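I love a good failure, and the one we had at Runum is my favorite so far. On run 355 the gripper stopped closing halfway, reported a full grip and let the arm carry on as if all was well. Nothing broke! The log said success, though, and that bothers me far more than a dropped part would.

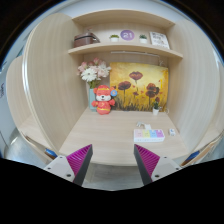 The cause was a stale force reading, 20 cycles old, that the controller kept trusting. A fix took one afternoon. What I want, and what I'll keep pestering people for until May, is a rule that old data counts as a fault – every time, with a hard stop. Yes, you lose a few runs. I'd trade 2000 smooth ones for a machine that admits it doesn't know what its fingers are doing.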